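# Gripper bay inspection, Hellside bench

June 16, 2026. Inspected by Patricio Ojeda, second check Maximiliano Daza. Covers the Zakham parallel gripper against the Espinoza one we ran in February. Same arm, same controller, only the end tooling changes.

## Before power

- [x] E-stop pressed and released, both stations. *Crisp on both. Love the new button by the door!*
- [x] Light curtain trips the arm. *Tripped at every height I tried.*
- [x] Flange bolts torqued and paint-marked.
- [x] Finger screws snug. *One on the Espinoza set had backed out again, so I used threadlocker this time. The Zakham screws hadn't moved at all after 300 cycles.*
- [ ] Air line strain relief. **Open.** *Still a zip tie. Ticket 3438, Maximiliano has the proper clamp on order from Havmont.*

## Static and bench

- [x] Wrist strap point tested.
- [x] Mat ground tested.
- [x] Target PC unplugged, power button held down for 15 seconds.
- [x] Loose tools off the bench. *Found a hex key under the mat. Mine, sorry.*

## Motion, slow mode

- [x] Speed capped in the controller, not just on the pendant.
- [x] Approach path clear of the case walls. *Tight! The Espinoza fingers needed a detour over the top, and the Zakham ones go straight down with room to spare.*
- [x] Wrist camera cable doesn't snag at full rotation.
- [x] Stop on lost camera signal. *Pulled the plug mid-move and the arm froze right where it was. Really pleased with this one, the old controller used to coast.*

## Grip, CPU handling

- [x] Part held by its edges, pads off the contacts.
- [x] Socket lever and load plate open before approach.
- [x] Hold position above the socket until the operator confirms.

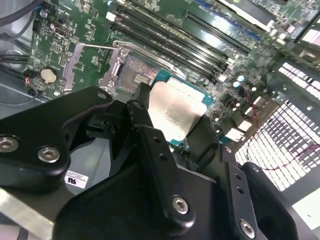 - [x] Grip force limit set and locked. *The Zakham force reading is so much steadier, I could watch it all day. Espinoza wandered whenever the arm changed direction.*
- [ ] Drop test over foam, 400 grips per gripper. **Partly done.** *Espinoza finished in February. Zakham stands at 300 with no drops, the rest go in after the clamp is fitted.*
- [x] Release is manual only. *Please leave it that way until Maximiliano has signed the drop test.*

## Comments

**P.O.:** Fine for slow mode with one person at the pendant. I'd happily move the Zakham gripper to the main arm once the two open items are closed. Changing pads takes one screwdriver and a couple of minutes, which made my whole afternoon.

**M.D.:** Agree, slow mode only. Please add a line for pad wear to the next sheet, and put the Espinoza set back in its case with the spare pads.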